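社区旧书交换计划“Prendar书架”秋季扩展 新增17个交换点

2019年8月30日

“Prendar书架”旧书交换计划今天宣布，秋季起新增17个交换点，交换点总数增至37个。新点分布在社区活动室、洗衣店、理发店和两所小学的门厅，居民可以把读完的书放上去，再挑一本带回家，不用办卡，也不用登记。

这项计划今年3月起步，当时的想法很简单：很多家庭的书柜早就塞满了，孩子长得又快，去年还天天缠着要听的绘本，今年已经没人翻了，可隔壁楼里也许正有个三岁的小朋友等着听这个故事呢！第一批书架摆出来以后，书流动得比我们预想的快得多，有的架子早上补满，傍晚就换了一轮面孔。

“我最喜欢看的是书里夹着的东西，”计划发起人Shanti Nigam说，“有人留了一张菜谱，有人在扉页上写‘第六章请慢慢读’，还有一本侦探小说，前一位读者用铅笔把自己猜的凶手写在最后一页，下一位读者在旁边打了个大大的叉。这些书回到架子上，比新书还有意思。”

秋季扩展的重点是儿童读物和外语书。过去几个月里，留言本上出现最多的请求是桥梁书，也就是给刚刚能自己读字的孩子看的那一类，字不太小，插图还有一些，故事又足够长。为此，计划从本次募集到的图书中专门整理出1,000册童书，先送往两所小学和离学校较近的交换点。外语书方面，英语、日语和法语小说会集中放在Cao路活动室，那里有一整面墙的架子，旁边还有几把很舒服的旧椅子。 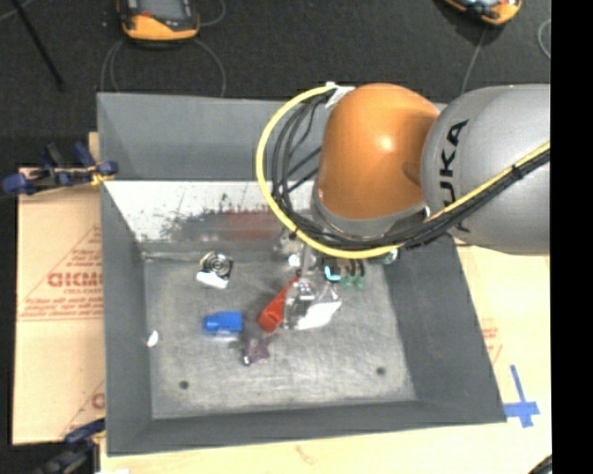

书架上的书可以一直留在家里吗？

喜欢就留下，没有归还期限，我们只希望您方便的时候放一本别的书回来，哪一个交换点都行。

新书架的样式也有变化。第一批架子偏高，小朋友够不到上面两层，家长又总要弯腰去看最底下那一排，这回我们把童书区单独做矮，封面朝外摆放，孩子隔着老远就能认出自己想要的那一本。户外的几个点加装了带檐的顶和可以合上的门，下雨天也能照常取书。木工部分由本地作坊Hornex承担，师傅们还在每个书架侧面留了一块小黑板，想推荐什么书，拿起粉笔写就是了（已经有人在上面连载起了自己的短诗，欢迎继续！）。

除了新增交换点，计划还将在秋季开办“换书下午”。活动由Pullance读书会协办，每次定一个主题，首场是“一本我读了不止一遍的书”。参加者带一本书来，用几分钟讲讲为什么会重读，讲完把书放到长桌上，由在场的人挑选。舍不得换也没关系，只讲不换同样欢迎。现场备有热茶，儿童区有人读故事，孩子可以坐着听，也可以趴在垫子上听。首场活动时间将张贴在各交换点的小黑板上。

捐书方面，我们欢迎小说、散文、历史、科普、烹饪、园艺、旅行和各类童书，书旧一点没关系，封面有折痕也没关系，只要不缺页、没有发霉就好。过期的考试辅导书和成套杂志暂时放不下，请先不要送来。数量较多时，请提前与Cao路活动室联系，我们会安排人上门取书。绘本里如果有孩子的涂画，请放心留着，不少小读者很爱看别的小朋友画了什么。

Shanti Nigam表示，她特别期待理发店里的那几个新点。“等着剪头发的时候，人反而有耐心翻几页从来不会买的书。我父亲就是在理发店里读完了他的第一本科幻小说，之后一路读了几十年。”

关于Prendar书架

Prendar书架是由居民发起的旧书交换计划，全部交换点免费开放，所有图书来自捐赠。各点开放时间以所在场所的营业时间为准，户外书架全天可用。想要在自家店铺或楼道设置书架的朋友，请到Cao路活动室前台领取申请表，填好后交回前台即可。

媒体联络：Shanti Nigam，Prendar书架，Cao路活动室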